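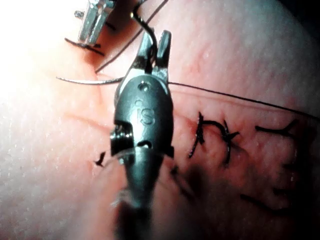 Unit 4 deals with the carrying case as a product: what it must hold, how it is built, and how its seller describes it to a buyer. Students should come to the session having read the unit on soft bags, as the vocabulary is shared. A case is designed from its contents outward, and the first task is always to list what goes inside and note which parts of each item can be harmed or can do harm. A metal instrument with two narrow jaws, spread in a V and ridged at the tips, makes demands that a folded garment does not. The tips need a pocket or sleeve of their own, and the wider, rounded part below them needs a recess cut to its shape. The same reasoning applies to tweezers, lash curlers, scissors and most of the small tools a customer packs for travel.

Shell types

Hard shells are molded or pressed and keep their form when other luggage is stacked on them. Semi-rigid shells have a stiff panel between the lining and the outer fabric. They weigh less and give slightly under load. Soft shells rely on padding alone and should not be described as protective in catalog copy.

The Mazza case used in the workshop is a hard shell with a full-length zipper. The Dilton is semi-rigid and closes with 2 latches. Both will be available on the side bench, and students may open them but should leave the linings in place.

Interior layout

Fixed dividers are cheaper to produce and hold their position well. Movable dividers suit customers whose contents change from trip to trip - but the fastening strip wears, and replacement strips should be offered as a spare part. Elastic loops should grip an item at its widest point. A loop placed near a pointed end will let the item slide out when the case is carried upright.

Closures and warranty wording

In the Oteo exercise, each group opens and closes a sample zipper 1000 times and records any change in the teeth, slider and stitching. Results are entered on the sheet at the back of this handout. The warranty statement written afterward must separate defects in materials from ordinary wear, and must give its period in plain terms.

Assignment

Write a product description for one of the two workshop cases, with a separate warranty statement of no more than 30 words. Submit both to Elias Kanaan at the Wunudthorpe office by 11/28/18. Page 22 of the course reader has the approved list of terms for fabrics and fittings.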